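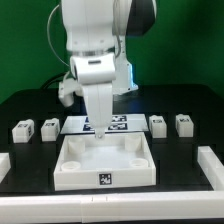
Budgeting for the second arm cell

01/12/2018

The first cell went in on a verbal yes and a credit card. The second one needs a number on a form, so I have spent most of two weeks going through receipts. This post is mostly for me and for Kavinda Bhattacharjee, who has to sign the form, but a few people have asked what a bench like ours costs to put together and I would sooner point them at a page than type it out again.

Some scope first. The arm is left out of everything below. It comes from a different budget, it was quoted separately, and its price depends on who you are and how you ask. What follows covers the bench around the arm: the surface, the backdrop, the rails, the printed parts, the tags, the lights, the camera mount and the spares.

The total for the first cell, arm excluded, was 2669 dollars. I had told people it would be half that.

Where the money went

The largest item was the table. I had assumed we could use one of the desks already in the room. We tried that. A desk that feels solid under a keyboard moves a visible amount when an arm stops quickly at full reach, and the fixed camera was clamped to the same desk, so every stop showed up as a shake in the video. We bought a proper frame from Storkine, with leveling feet, and bolted the arm base to it. The camera now stands on its own post on the floor. If you only take one line from this page into your own budget, make it the frame.

The top surface is black and matte. The first one we tried had a slight gloss and the lights showed in it as two long streaks, which the tag detector did not mind but the segmentation did. Even the matte top gives a faint reflection under the white parts. We have left it alone. The next step up is a flocked sheet that collects dust and has to be replaced, and I do not want a consumable that large.

The backdrop is green and cost very little. Buy it wider than you think you need. Ours fills the view from side to side behind the arm, and it only does so because the first piece was too narrow and we paid for a second. It is hung on a rail and pulled tight at the bottom. A loose one ripples when the door opens.

Lighting was two panels and a diffuser. I budgeted for the panels and forgot the stands, the clamps and the extension leads. Those small things came to more than one of the panels. I have since given them their own line.

Printed parts

Nearly everything the gripper touches is printed in white: the square tray with its four corner posts, the small blocks, the rail along the front of the table and the one up the side. The tray has two tall posts at the back and two short ring-shaped ones at the front, and it took the longest to get right. The low walls have to be low enough for the finger to come down over the back without a long detour, and high enough to stop a block that has been set down badly.

People treat printed parts as free. Filament is cheap. Printer time is cheap if nobody else wants the printer. The cost is in the reprints, and I did not track those at first. When I went back through the log for the period since August I found 217 finished prints for this one cell, counting test pieces. Most of them are in a bin. For the second cell I am putting in a fixed allowance for filament, plus a line for nozzles and one spare build plate.

The front rail is printed in lengths and joined, because the bed is not long enough to do it in one go. The joints leave faint seams. I looked into having it cut from a single extrusion by Rernbridge, who do our brackets, and the quote was reasonable for one and poor for two. The printed version does the job. Its purpose is to keep blocks on the table, and a seam has no bearing on that.

Tags

We put printed markers on most things: on the blocks, on the front wall of the tray, and four in a grid on a flat board that sits behind the tray. The board is the reference for the camera. If someone leans on the post, we find out from the board before we find out from a bad week of data.

The material cost of tags is close to zero and the labor cost is not. Paper tags curl. Laminated tags reflect. We settled on matte vinyl from Brarby, cut on the plotter downstairs, and the price per sheet includes a setup charge, so order the whole set at once. I ordered three times. Three setup charges are in the total above and there should have been one.

One mistake worth writing down concerns the board. From our camera, with the arm at the center of the workspace, the gripper finger stands in front of part of it. When the fingertip is just over the back wall of the tray, the upper left tag is mostly hidden and the one below it only shows at the side. The two on the right are clear. This is fine for us, as we calibrate with the arm parked, but if you want to check the camera pose while the arm is moving you need either a wider board or a second one out to the side. I have priced the wider board for cell two. It is a few dollars more.

Cables

I had no line for cables. There is a thin one that runs down the outside of the arm and a dark one that goes off along the back of the table, and between them they have cost more in lost time than anything else on the bench. The thin one needs enough slack to let the wrist turn and little enough that it does not swing into the workspace. We arrived at the current loop by trial. For the second cell I have put down two spare cables of each type, a bag of clips and a length of sleeve. Order the spares with the arm. Ordered later, they come with their own shipping charge and a longer wait.

Fingers and tips

The gripper finger is long and flat and narrows toward the end, with a small rounded tip. The tip is the part that wears. Ours are made in-house, and when they go, the first sign is blocks turning slightly as they are picked up, which is easy to mistake for a calibration problem. I spent over 3 days on exactly that. Tips are now replaced on a schedule, and the budget has a year of them in it.

We looked at bought fingers from Åberg. They are better made than ours. They are also priced per pair, with a minimum order, and every change to the tray would mean checking that they still fit between the posts. While the fixtures are still changing, I would stay with printed ones. When the design has been stable for a few months it may be worth asking again.

What I am asking for

The second cell should cost less than the first, and I have tried not to pretend it will cost a lot less. The savings are the narrow backdrop we do not need to buy, the desk adapter we do not need to make, two setup charges on the tags, and a good share of the reprints. Against that there are the wider board, the spare cables, the stands and clamps now counted properly, and a contingency line. The first budget had no contingency line and used one anyway.

Order of purchase, for whoever ends up placing them:

Frame and feet first. The lead time is the longest and everything else is measured from it.
Top surface and backdrop together, once the frame is on site and level.
Lights, stands, clamps and leads on one order.
Camera post. Fix it to the floor and leave it.
Rails, tray and blocks, printed while the rest is in transit. The files in the shared folder are current. The ones on the printer's card are old and should be deleted.
Tags last, in one order, after the printed parts have been measured. Our first set was cut for a block size we had already dropped.

Things I have left out on purpose: a safety scanner, which is in the room budget and covers both cells; the workstation, which we already have; and shelving. I would like shelving. The spare trays are currently stacked under the bench where the floor cables run, and every few weeks something gets unplugged.

Kavinda has asked for the figures split by month, which I will do when Storkine confirm the delivery date for the frame. The spreadsheet will go in the same folder as the print files. If you are copying it for your own bench, check the shipping column, as ours assumes collection for two of the items.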